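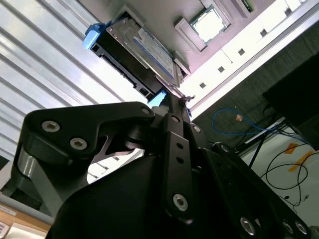

Your tray is the problem, the fingers are fine, and anyway a module that size ought to be picked from the middle. Flasotberg's answer to my list from last week came by email this morning and that is more or less all of it. I'm copying it in first so it doesn't get lost, and so whoever has the bench next knows where we stand with them.

10 Mar 2018
Bench log, Erkura finger kit, trial unit

Standing question: do we buy the kit or send it back. Quote is $3216 for the kit with the wrist camera mount and the teaching software. Trial runs two more weeks. After that they invoice unless we say no in writing, so somebody put that on the wall calendar, please. I have said it out loud already and I know what happens to things said out loud in here.

Setup as of today
Erkura fingers on our gripper, wrist camera on their mount. Kitting tray with the long module, the square chip in its recess and the small green board in its slot. Base plate not moved since the last entry. Gripper force left at the value from their sheet. I did not touch the lighting, though I wanted to, and more on that below.

On the reply
"Pick it from the middle" is fine advice if there's a middle to get at. Our module has the label over much of its top face, and the customer does not want marks on the label. We said so in the first call. The long side has slots and notches along the edge and I don't trust a small fingertip on that. Coming in at the end was Flasotberg's own suggestion in December, when they did the demo. I have the notes. The demo part was a smooth block, and I should have made more of a fuss about that then.

The tray point is half fair. It has raised brackets at both ends of the module, and the one at the lower end crowds the finger on its way in. I measured nothing, only watched. But the brackets are what keep the part in a known place, and the brochure says the kit "works with your existing trays." If it needs a different tray, then the tray goes into the price. I wrote back to say that. Graren makes our trays, and a change there means new tooling and the usual wait.

What I ran
Approach and contact only, no lift, at the end of the module, then back off and repeat. Total on the counter is 552 contacts, all from the Erkura software's own log. I can't check the log against anything else, which bothers me. It reports a contact as "good" when motor current goes over a threshold. That tells you the finger pushed on something. It doesn't tell you it was on the part and not on the bracket next to it. I nudged the tray sideways by hand once on purpose and it still logged good. Then I did it again, further, and it logged good again.

So I don't count the success rate on their dashboard as evidence of anything. If anyone upstairs asks for the number, please don't give it to them without that paragraph attached.

Wrist camera
Best part of the package, credit where due. The mount is stiff, went on without shims, and you do see the fingertip and the end of the part at the same time, which our old side camera never gave us. I'd pay for the mount alone if they sold it alone. They don't. I asked.

Complaints about it anyway. The gripper takes up a great deal of the picture. With the finger down on the part, the near side of the part is hidden behind the linkage, and that is exactly where I want to look. The software has a "part edge" overlay that draws a neat line where it thinks the hidden edge is. It draws that line with complete confidence whether the module is there or not. I turned it off.

Glare is the other one. The top of the chip goes to plain white, the metal strip beside the tray is nearly as bad, and the ribbed area on the left has burned-out patches too. The auto exposure seems to be set for the black gripper, so everything behind it gets washed out. You can set exposure by hand in a menu three levels down, but it goes back to auto after every restart. I reported this. The reply was that auto exposure is a feature of the product. The label print can't be read at this distance either. Sales told us label reading was "on the roadmap," and I would treat that as a no.

Fingertip
There's a small dark brownish piece at the tip, irregular, sticking out past the end. I want to know whether that is how the tips are supposed to look. The drawing in the manual shows a plain outline and nothing else, and the parts list has one line for "tip, complete." No material given. If it's a pad, it should have a part number and a price, and I should be able to order spares. If it's something else I would like to know that even more. Asked Flasotberg, no answer on this point in the email, so I asked again.

Until we hear: don't pull at it, don't trim it, don't glue anything to it. The trial agreement says we pay for altered parts.

Linkage
No complaints on build so far. The screws on the plate are ordinary hex socket and the one on the long link is a plain hex, so no special tool. I put a paint mark nowhere, since it's their unit, and tightness is by feel. Next person, check the big one near the bottom of the long link before you start and write down if it moved. I expect it to be fine. I also expected the last kit to be fine.

The extra holes in that long link are not explained anywhere in the manual. Could be for another finger length. If they are adjustment holes, then somebody should tell us which one we are supposed to be using, as the reach would change and so would half of what I've written here.

Compared with Ackermann
For the record, as people keep bringing it up: the Ackermann fingers we borrowed were slower to set up, uglier, and had no software worth the name. They came with a one-page drawing with every dimension on it. I could work out before mounting them whether they'd clear the bracket. With Erkura I find out by driving it in. I'm not saying Ackermann was better on this part, we never ran it on this tray with this module. I'm saying I understood what I had.

Teaching software
Fine for the first position. Annoying after that. Copying a taught point to the next pocket copies the approach angle too, with no warning, and the angle which is right for the module is wrong for the chip. I stopped it by hand before it got near the chip's holder. No harm done that I could see. Please do not run "copy to all" on this tray. I know it is the big friendly button.

Exports only in their own format. The salesperson said plain text export exists. I have looked in every menu and I'd be glad to be proved wrong.

Housekeeping
Cable on the floor at the right side of the bench is loose and runs in loops over the orange tape. Coil it or tie it before anyone walks through with a cart. The blue one near the black box is network, leave it plugged.

What I'd want before saying yes
A real lift test on the module, from the tray we own, with the module checked afterward by someone who didn't run the test. Both latches looked at as well, the bright blue one at the top end and the light blue piece down by the fingertip, if that second one is a latch at all. I've been calling it one and I'm not sure. The finger goes in right beside it, so it matters.

A written answer on the tip.

Exposure that stays where I put it.

And a price without the teaching software, to see what we're paying for. My guess is most of the $3216 is the dashboard.

My position tonight is no, with the camera mount as the one thing I'd be sorry to unbolt. It could change if the lift test goes well. It won't change on another email telling me about my tray.

Next session: lift test at the end of the module, low speed, foam under the tray edge, hand on the stop. Old side camera back on its stand as well, so there is a second view that doesn't belong to the vendor. Power off at the wall when you leave, the controller's own switch leaves the fan running.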